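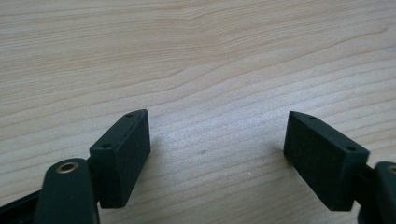

Before the doors open at an Altel demonstration day, the hand-held grippers have to be checked, and the check takes longer than most new staff expect. Start at the table with both grippers plugged in and the log sheet open. Hold the first gripper over bare wood with the jaws fully apart. In the view from the gripper, both finger pads should stand at similar heights, inner faces toward each other, with nothing between them but tabletop. Each pad has two small round holes along its top strip, and these are the easiest points to compare from left to right. If one pad is visibly lower than the other, stop and refit it before going on. A bright patch of reflected light in the gap is acceptable. A patch that hides the pad edges is a problem, and the overhead lights need to be dimmed.

Step 1. Open and close the jaws 5 times. Listen for clicking and watch for a pause near the closed position. Write the gripper number and the result on the sheet.

Step 2. Start a recording in Hasutell and leave the gripper still for 100 frames. The position trace should be flat. If it drifts, restart the tracking and repeat. Do not skip this step for the second gripper.

Step 3. Set the bowl on its base and load it with the small pieces. Use mixed colors. Visitors at the back follow a red or blue piece more easily than a gray one.

Step 4. Pick up both grippers and work through one full pick with the right hand. Keep the left gripper low at the near side of the table, jaws pointing inward, so that it stays out of the reach path. Let the cables fall down either side of the tabletop.

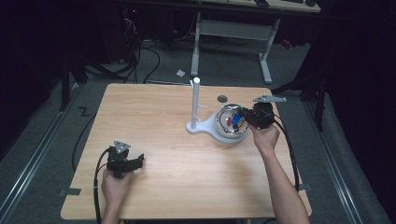 Two-gripper position for the bowl task, right jaws at the rim.

Step 5. Check the marker plates. They must be upright on top of each gripper, and a sleeve or wrist must not cover the dots during the reach. Roll sleeves above the wrist.

Step 6. Save the trial run under the name of the session and note the file number. At the January open day in Mavthorpe the trial run was file 149, and every visitor run was numbered up from there.

When visitors try the task, give each person one practice pick and one recorded pick. Stand on the side away from the active hand. Ask them to approach the bowl from the rim and to close the jaws slowly. Most first attempts fail on a late close. Have the visitor open fully, back out and try again.

Set the recording limit to 2000 frames per person. Longer runs slow down playback on the Sengar viewer.

Questions about the check sheet go to Sarita Bansal at the Mavthorpe office. Completed sheets are filed with the recordings from the same session.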